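Unit 6: Water Use and Packaging in a Small Beverage Plant

Read this before the Friday session. It goes with the plant worksheet, which you should have filled in up to the cleaning section. The numbers come from the Jukumthorpe site, where Medve bottles its tonic and soda lines. Revised May 31, 2024.
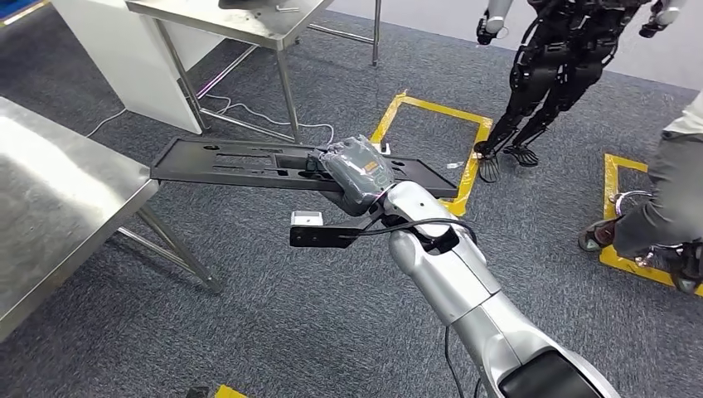
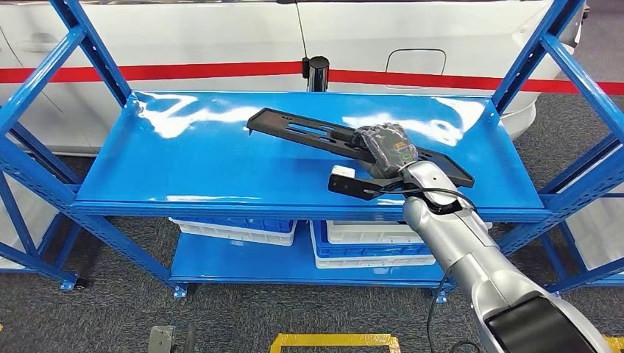
Long black part in a robot hand, and over the top shelf of a blue steel rack.

1. Where the water goes

Most people guess that the water in a bottling plant ends up in the bottle. In a small plant, a large share of it does not. It goes to rinsing bottles, flushing lines between flavors, washing floors, and cooling. The usual way to report this is the water ratio: liters of water taken in, divided by liters of drink shipped. A ratio of 3 means that two liters were used on site for every liter sold.

Write down both parts of the ratio, not only the result. A plant can lower its ratio by shipping more product while its total water use goes up. If the local supply is short, the total is what matters to the neighbors.

2. Changeovers

Each time the line switches from one flavor to another, the pipes have to be flushed. Going from a light flavor to a strong one needs a short flush. Going from strong to light needs a long one, and ginger is the worst of the lot. The schedule therefore has a direct effect on water use, even though the planner may never look at a water meter.

At Jukumthorpe the old schedule followed the order in which customer requests came in. A full flush used 779 liters. The revised schedule runs plain soda first, then the citrus drinks, then tonic, then ginger. A short flush between two similar drinks uses 119 liters. Work out the saving for a day with six changeovers in which all but one can be short. Assume all six were full flushes under the old schedule.

Note that the last flush of the day is part of cleaning and is counted there. Students often count it twice.

3. Metering

Wetness is the logging program used in the exercises. It reads the sub-meters every few minutes and adds them up by area. Three things to check before you trust a reading:

- The sub-meters should add up to almost the same total as the main meter. A large gap means a leak or an area with no meter.
- Night use should be low. If the line is stopped and water is still moving, find out where.
- Meter names should match the pipe drawing. In the July data set two of them are swapped, and we have left them that way on purpose.

4. Packaging

The Dralness bottle is a returnable glass bottle. Returnable glass is heavy and has to be washed, so it adds water and fuel. It also replaces many single-use bottles, as long as it comes back. The question is how many trips each bottle makes before it breaks or goes missing.

A bottle that makes only a few trips can be worse than a can. A bottle that stays within a short delivery route and makes many trips usually does well. Distance matters as much as the return rate - keep them in separate columns on the worksheet so you can change one without the other.

Labels are a smaller point but they come up every year. Paper labels with a water-soluble glue come off in the washer. Plastic film labels may need hotter water or a stronger wash. Printing straight onto the glass avoids the problem, but then the bottle can only be used for one product.

5. For the session

Bring your changeover answer with the working shown, and your list of meter problems from the July data. Also bring one packaging claim copied word for word from a drink label or menu. We will go through what the seller would need to measure to back it up. Claims such as "eco-friendly" with nothing after them are fine to bring.

Section 4 will be finished in class. The washer data is on the second tab of the worksheet.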